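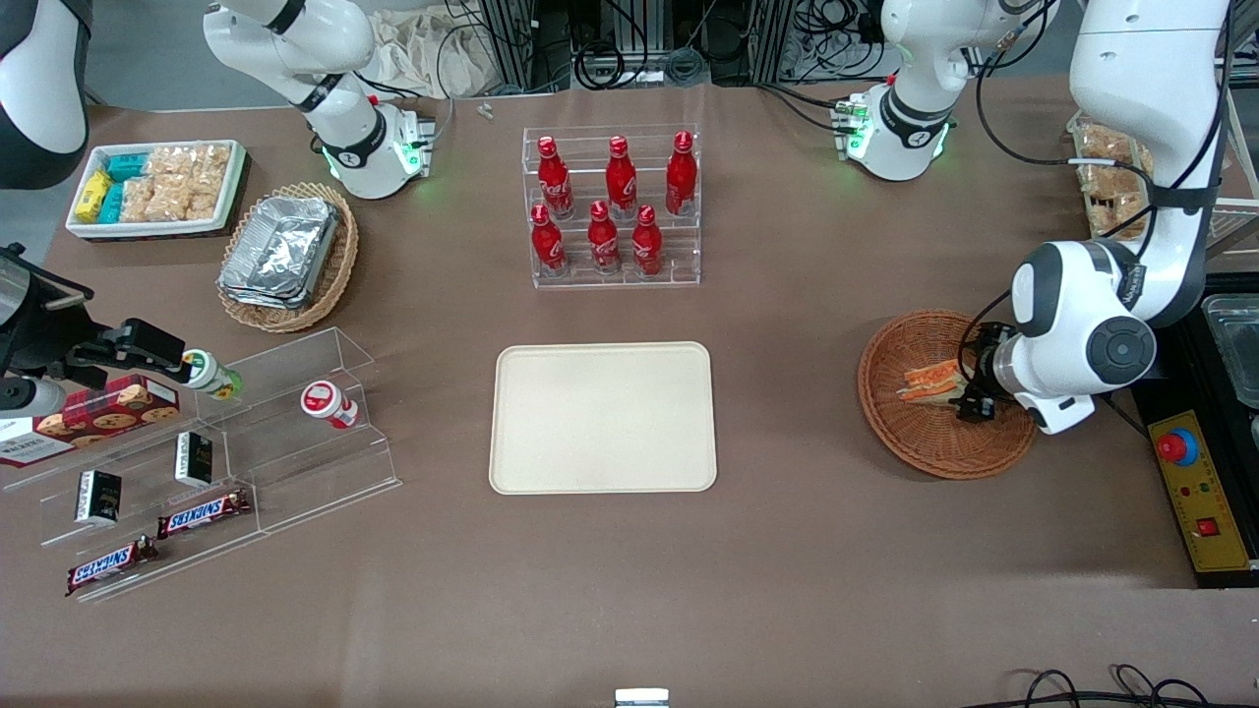 Segundo um leitor do boletim de Hendach, a Bienal de Istberg é "a única exposição em que se demora mais na fila do café do que diante das obras" - juízo que a organização reproduziu, sem corar, no catálogo seguinte.

A Bienal de Istberg é uma mostra de gravura e arte em papel realizada em novembro na antiga biblioteca Cronin. A primeira edição reuniu 378 trabalhos em 3 salas, vários deles pendurados acima das estantes, onde só os visitantes muito altos os apreciaram.

O prêmio principal, o Badico, consiste em 100 folhas de papel artesanal e um diploma impresso em papel comum. O acervo permanente soma 1056 gravuras e pode ser consultado com hora marcada.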